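06/09/2022

So I've finally stopped buying lunch out, and it only took me most of the summer to manage it! Back in May I sat down with my bank app one rainy evening and added up what I'd spent at the sandwich place by the Temarow office, and I felt a bit ill. I'm not going to put the number on here because my mum reads this.

The plan was simple enough. Cook a big pot of something on my free afternoon, box it up, take it in. Hélder Cardoso from upstairs lent me his enormous pan (the one with the wobbly handle, be careful if he ever offers it to you) and I made a chickpea stew that was frankly lovely for two days. By day four I was hiding from it.

What I've learned since is that I can't eat the same thing more than twice in a row without sulking. So now I make half a stew and half of something else - usually rice with whatever veg is going soft - and swap between them. Vasco at work does soup, only soup, all year round, and seems perfectly happy, but he also runs up the stairs every morning so I don't think we're the same sort of person.

Drinks were the other thing. I was getting a fizzy drink and a coffee every day on top of the food, and that adds up fast. Coffee I now make at home in a flask, and for the afternoon I have tea, cold, which I never used to like and now rather crave.
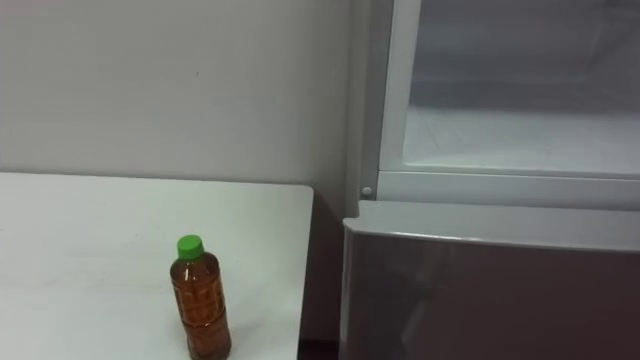

*Tea on the table, fridge open. No food in sight.*

The bit I still get wrong is the night before. If the boxes aren't packed by the time I sit down on the sofa, they're not getting packed, and then I'm up 30 minutes early swearing at a lid that doesn't fit. I did buy a matching set from the market in Vellville so the lids would all be the same. Two of them have already gone missing and I strongly suspect the office dishwasher.

Next week I want to try the peanut noodles Sutrisno keeps going on about. He's promised to write the recipe down properly this time, with amounts and everything, so I'll pop it up on here if they turn out well. And if anyone has a good use for half a cabbage, please leave a comment!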